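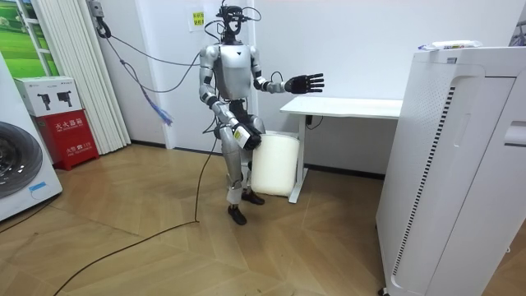 3 min read

Parquet floor, small office, 300 kg rack: load spreading?

canditz_flat
Ground floor room, light parquet, glued down to screed. I want to put a battery rack against one wall. Loaded weight is 300 kg on four steel feet. Each foot is a disc with a diameter of 6 cm. The building manual gives a floor load for the slab, which is fine, but says nothing on the parquet itself. Do I need plates under the feet, or is this a non-issue on a glued floor?

Posted Jul 14, 2022

drummond_floors
Slab is not your problem. Indentation is. Take 75 kg per foot if the load is even, which it won't be. A 6 cm disc gives you 28 square cm, so 2.7 kg per square cm at best. Hard oak will take that for years. Softer species will mark, and the mark does not come out because the fibers are crushed. What species is it, and is it solid or engineered?

canditz_flat
Engineered, I think. Light color, lacquered, came with the building. No paperwork. I can see the top layer at the door threshold and it measures under 6 mm, but that's all I can tell you.

sokex_t
Put steel plates under it and stop worrying. 100 x 100 mm, 8 mm thick, felt on the underside. We have done every cabinet that way at the Trurkesex site and I have not seen a dent yet.

drummond_floors
Plates yes, felt no. Felt under a static load of that size compresses flat in a month and then holds grit. Every bit of grit is pressed into the lacquer. Use hard rubber or cork-rubber sheet, and check that it is rated as non-staining. Cheap black rubber will discolor lacquer permanently. The plasticizer migrates into the finish and you get a brown square.

sokex_t
That is true of natural rubber on vinyl. On cured lacquer I have never seen it happen. The felt we use is dense wool, not the craft store kind, and I pulled one cabinet last year after six years in place. Floor was clean.

drummond_floors
I have seen it on lacquer twice, both times with recycled rubber sold as "furniture pads." One clean cabinet is one clean cabinet. Cork costs nothing extra, so I don't see the argument for taking the risk.

parkett_nord
Two points nobody has raised.

First, seasonal movement. Glued parquet still moves across the width of the strips, less than floating but not zero. A point load on a glued floor is fine. A point load on a floating floor can pin it, and then the gaps open somewhere else, usually in the middle of the room. So the OP should confirm that it is glued. Knock on it. A floating floor sounds hollow and gives slightly when you shift your weight near a wall.

Second, desks on casters. Hard casters do more damage to thin wear layers than any static rack. The contact patch is tiny and it moves. If there is a chair in that room, sort that out first.
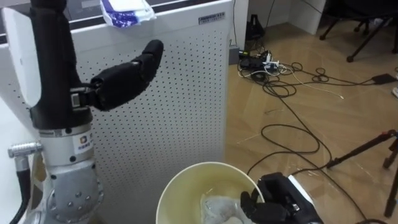 Same room.

canditz_flat
Knocked on it in several places. Solid sound everywhere except one patch near the radiator. The desk is on fixed legs, so no casters there. The chair has the standard hard ones.

parkett_nord
The patch by the radiator is probably lost adhesion. Common near heat. Don't put a foot on it. If the rack has to go there, have the strips injected first. You drill a small hole at a joint, inject adhesive, weight it down overnight and fill the hole with matching wax. It is an easy repair as long as nothing heavy is in the way.

For the chair, swap to soft casters. The usual marking is a two-color wheel, with a softer tread in a different shade from the hub.

sokex_t
Agree on the casters. Disagree that injection is always worth it. If the patch is small and does not creak, leave it. I've seen more lacquer ruined by squeezed-out adhesive than by hollow spots.

drummond_floors
Mask the joints before you inject and there is no squeeze-out to speak of. But fine, if it doesn't creak and the rack is on the other wall, it can wait.

canditz_flat
Rack can go on the opposite wall. So the plan is:

- steel plates, 100 x 100 mm, 8 mm thick, edges deburred
- cork-rubber sheet underneath, cut 2 mm smaller than the plate
- soft casters on the chair
- hollow patch left alone until it creaks

Does the sheet get glued to the plate?

drummond_floors
Spot of contact adhesive in the center, well away from the edge. Let it cure fully before it touches the lacquer. And level the rack after loading – if you level it empty, the feet settle unevenly and one corner ends up carrying far more than its quarter.

sokex_t
Level it twice. Once empty so it doesn't tip while you load it, once full. Check again after a month.

parkett_nord
Cut the sheet flush with the plate, by the way. With a 2 mm setback you get a slot that collects mop water.

drummond_floors
Flush puts the cork edge where the mop hits it directly, and it swells. Setback is right. Just don't wet-mop an engineered floor.

canditz_flat
Going with the setback. Plates are ordered and I'll report back on the levels once it is loaded.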